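Über uns

Schön, dass Sie zu uns gefunden haben! Konness ist eine Nähschule mit Änderungsatelier und Leihschrank in Pristport, und wenn Sie ein wenig Zeit mitgebracht haben, erzählen wir gern, wie es dazu gekommen ist und warum bei uns auch Menschen willkommen sind, die seit der Schulzeit keine Nadel mehr in der Hand gehalten haben (oder noch nie).

Unser Thema ist Kleidung, die bleiben darf. Pullover, Jacken, Schlafanzüge, die Lieblingshose mit dem durchgescheuerten Knie -- alles, was man eigentlich noch gern trägt und dann doch in die Tüte für den Container steckt. 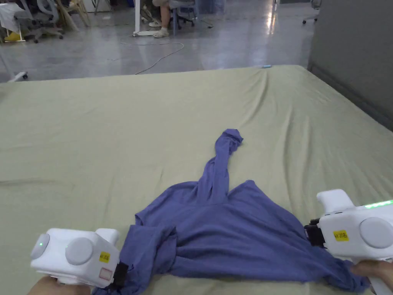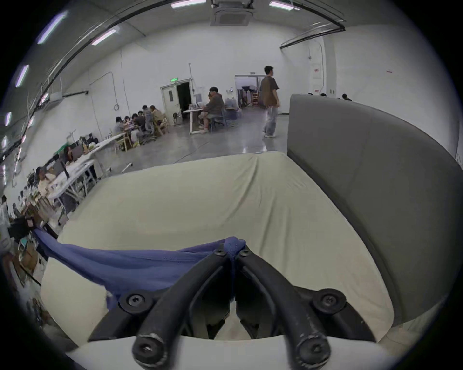

Ich wollte nur einen Reißverschluss kürzen lassen und bin mit einem Kursplatz nach Hause gegangen, schrieb uns Annegret im ersten Winter ins Gästebuch, und inzwischen hat die halbe Familie Hosen, die ich selbst gesäumt habe, auch wenn man bei der ersten lieber nicht so genau auf die Naht schauen sollte.

Über solche Einträge freuen wir uns sehr, und das Gästebuch liegt immer noch an der Theke, inzwischen ist es der dritte Band.

Wie alles anfing

Angefangen haben wir zu dritt, an einem ausgeliehenen Küchentisch und mit 3 Nähmaschinen, von denen eine nur vorwärts nähen wollte. Der Raum gehörte damals noch zu einer Schreinerei in der Hafenstraße, und wer im Dezember bei uns säumte, tat das meistens in der Strickjacke. Wir hatten uns vorgenommen, einen Winter lang einmal in der Woche aufzusperren und zu sehen, wer kommt. Es kamen die Nachbarinnen, dann deren Söhne mit kaputten Rucksäcken, dann eine ganze Theatergruppe, die zwei Tage vor der Premiere feststellte, dass ihr König nicht mehr in seinen Mantel passte. Der Mantel bekam hinten einen Keil aus Vorhangstoff, und von der fünften Reihe aus sah das, wie man uns versicherte, sehr königlich aus.

Am 10. Dezember 2019 sind wir dann in die Räume gezogen, in denen Sie uns heute finden. Der Umzug war eine ziemlich kalte und ziemlich lustige Angelegenheit, bei der wir gelernt haben, dass man eine gusseiserne Maschine nicht zu zweit über eine Treppe trägt, wenn man am nächsten Tag noch Knopflöcher nähen möchte.

Woher der Name kommt, werden wir oft gefragt. Konness stand auf dem alten Holzschild über der Ladentür, und weil uns das Schild gefiel, haben wir es hängen lassen. Mehr steckt leider nicht dahinter, auch wenn wir uns an langen Abenden schon schönere Geschichten ausgedacht haben.

Was Sie bei uns lernen können

Der Grundkurs geht über 5 Abende. Wir beginnen mit dem Einfädeln und dem Spulen, und am letzten Abend nehmen Sie ein Stück mit, das Sie mitgebracht haben und das jetzt wieder heil ist. Welches, das entscheiden Sie. Wir raten nur davon ab, gleich mit dem Hochzeitsanzug des Schwiegervaters einzusteigen -- ein Kissenbezug verzeiht mehr.

Danach gibt es Kurse zu einzelnen Themen: Jersey und andere dehnbare Stoffe, Reißverschlüsse, Futter ersetzen, Bündchen erneuern und, immer als Erstes ausgebucht, sichtbares Stopfen. Beim Stopfen sitzen wir ohne Maschinen zusammen, es gibt Tee und meistens auch Kuchen, und es wird so viel erzählt, dass manche Socke erst beim zweiten Termin fertig wird. Das ist völlig in Ordnung.

Für Kinder ab acht Jahren bieten wir in den Ferien Vormittage an, an denen mit der Hand genäht wird. Eltern dürfen gern dableiben, müssen aber mit anpacken!

Das Atelier

Wer nicht selbst nähen mag, gibt sein Stück einfach bei uns ab. Wir kürzen, weiten, flicken und ersetzen, was sich ersetzen lässt, und sagen Ihnen vorher, was es kosten wird. Es kommt vor, dass wir abraten, wenn der Stoff so mürbe geworden ist, dass er neben jeder neuen Naht wieder reißt. Dann schneiden wir Ihnen auf Wunsch die Knöpfe und brauchbaren Stücke heraus, und vielleicht lebt der Ärmel als Flicken weiter. Bitte bringen Sie alles frisch gewaschen mit, auch die Arbeitshosen.

Der Leihschrank

Unser Leihschrank heißt Nesero und ist genau genommen längst ein ganzes Zimmer. Darin warten 200 Schnittmuster, dazu Schneiderpuppen, Zickzackscheren, eine Overlock und die alte Koffermaschine, die wir Nakajima getauft haben und die trotz ihres Alters dickere Stoffe schafft als alle ihre jüngeren Kolleginnen. Ausleihen können Sie für 30 Tage, und wer eine Schere stumpf zurückbringt, sagt uns das bitte, damit sie zum Schleifen kann. (Papier wird mit diesen Scheren nicht geschnitten. Wirklich nicht, auch kein Geschenkpapier.)

Uns besuchen

Sie müssen sich nicht anmelden, um einfach einmal hereinzuschauen. Zum Anprobieren nehmen wir uns gern Zeit, am ruhigsten ist es am frühen Nachmittag. Die Klingel klemmt manchmal, also klopfen Sie ruhig kräftig -- über das Rattern der Maschinen hinweg hören wir es sonst nicht. Die aktuellen Kurstermine hängen im Schaufenster und stehen auf der Seite „Kurse“.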